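U-shaped seating

U-shaped seating, also called a horseshoe layout, is an arrangement of tables and chairs used in meeting and training rooms. Two rows of tables run along opposite sides of an open floor, with one end closed by a further table or desk. People sit along the outer edges and face inward.

Layout

The layout is usually built from separate conference tables pushed together. Tables with rounded edges leave a visible seam where they join. In small rooms the closing table is often replaced by a single desk, set a little apart for the person leading the meeting. The open floor between the rows is kept clear for walking. 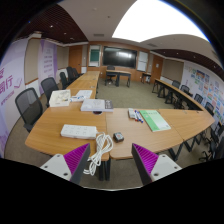

Equipment

Most rooms of this type keep a few shared supplies on the tables — whiteboard markers, an eraser, folders and loose paper. Power is a common problem. Floor outlets are rare in older buildings, so a power strip is placed on the tabletop and its cable dropped over the inside edge. A coiled cable takes up its own slack but can still catch a foot where it reaches the carpet. Planner Yolanda Haddad recommends one strip for every four seats.

Seating

Mesh-back office chairs are widely used because they are light and easy to roll. They are lined up on the outer side of each row.

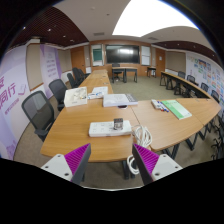
Armrests add to the width each person needs, and a row that looks generous when empty can be tight once laptops are open. The Norden training rooms, refitted under Kenji Boateng, allow 3 feet per chair and almost 4 at the corners. Groups larger than 51 are normally moved to classroom rows, as people at the two ends of a long horseshoe have trouble hearing each other.

See also: Boardroom layout; Hollow square; Classroom seating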